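Gutlow's "one box for everything" pitch gets a cool reception at home storage night

Last updated: July 29, 2025

A lidded storage box that its maker says will end the hunt for matching lids went on show at the Tanotis homewares centre this week, and the crowd that turned up to look it over left with more questions than boxes.

The box is the small size in a new range from Gutlow, the household goods distributor, which has been promising since June that it would bring out a container suited equally to the bathroom, the sewing corner, the kids' room and the pantry. That is a lot of rooms. Anyone who has bought storage on the strength of a promise like that will have a cupboard somewhere full of the results.

The range comes in two sizes. The smaller one was the only one out on the tables for most of the evening, with the larger arriving late and going home early. Gutlow's printed sheet said the larger size was "to follow", which shoppers in the region have heard before. The company's stacking drawers were also to follow, and they followed by most of a year.

What the sheet did have plenty to say about was the handle. According to Gutlow, a container people can pick up with one hand gets put back where it belongs, and a container that needs two hands gets left on the bench. It is a nice theory. The sheet gave no source for it, and a staff member on the stand, asked where it came from, said it was "what customers tell us".

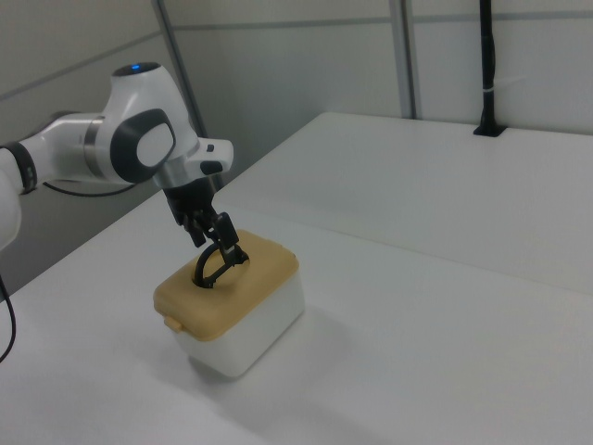 The small box on the tabletop, held by its black arched handle.

The handle stands up out of a recess in the middle of the lid, and the lid is a tan colour that Gutlow has named "oat". The body is a whitish plastic that lets the light through, and there is a little tab at the front edge to fasten it. On looks, there isn't much to complain about. It is a tidy object and would sit happily enough on a bathroom shelf beside the cotton balls.

Looks have never been the trouble with storage, though. The trouble is what happens after a few months of use, and on that point the evening was thin. Gutlow says the small box will carry up to two kilograms by the handle. Nothing of that weight was put in it during the talk, and when a woman near the front asked whether she could load it with her jars of buttons, she was told the figure had been checked "in house".

There was also the matter of stacking. With the handle up, another box will not sit flat on top of it. Gutlow's answer is that the handle folds down into its recess and the next box goes over it, and that the boxes may be piled four high. Several people wanted to see four of them piled up. The stand had sold some of its stock by then and the demonstration was put off to the next session, at a date to be announced.

See-through bodies were another sore point. Gutlow makes a good deal of the idea that you can tell what is inside without opening the lid. That holds for clear plastic. A milky, half-see-through body is a different thing, and a few shoppers said that from across a room they'd expect to make out that a box had something in it and not much else. One man said he would end up sticking labels on the lot, same as he does now with the ice cream tubs he gets for nothing.

The comparison with ice cream tubs is one the industry would like to avoid, but it came up more than once, mostly on price. The small box is to sell at $10. A household that wants to do over one linen cupboard and a bathroom cabinet could easily spend a good part of a week's groceries on containers before a single thing has been thrown out. The Gutlow sheet did not mention throwing things out at all.

Rival brands have not been much more convincing. Gál's version, sold at Tanotis since last year, has a clip lid and no handle, and its clips have a poor name among the regulars at these evenings. The Avix tubs are cheaper and sturdier but come in one shade of grey, and their lids fit only the tub they were bought with. Both companies also describe their products as suitable for the whole house. Neither had a stand this week.

In fairness to Gutlow, the fastening tab was well liked. People who had a turn with it said it was easy on the fingers, and one shopper with arthritis said she would buy the box for that alone and use it for her tablets. She was the most enthusiastic person we spoke to. She also pointed out that a tab which is easy for her would be easy for her grandson, and that she would be keeping the box on a high shelf.

The soft look of the lid drew a mixed response. Some thought it made the box feel more like furniture than plastic. Others wanted to know how it would go with talcum powder, hair dye or a leaking shampoo bottle. Gutlow recommends a damp cloth and mild soap, and advises against the dishwasher. For something being sold as a bathroom and pantry item, the dishwasher advice may cost it a few customers.

Replacement lids and handles will be sold separately, the company says, although it has not said when or for how much. A spare handle is the part most shoppers asked about. If the whole argument for the box is that you lift it by the handle, then the handle is the part that will wear out, and a $10 box with a snapped handle goes in the bin like any other.

Gutlow has not said how many were sold on the night. The small box is on the shelves at Tanotis now, in oat only, with other colours promised before the end of the year. Shoppers who bought one can return it with a receipt, provided the tab has not been damaged.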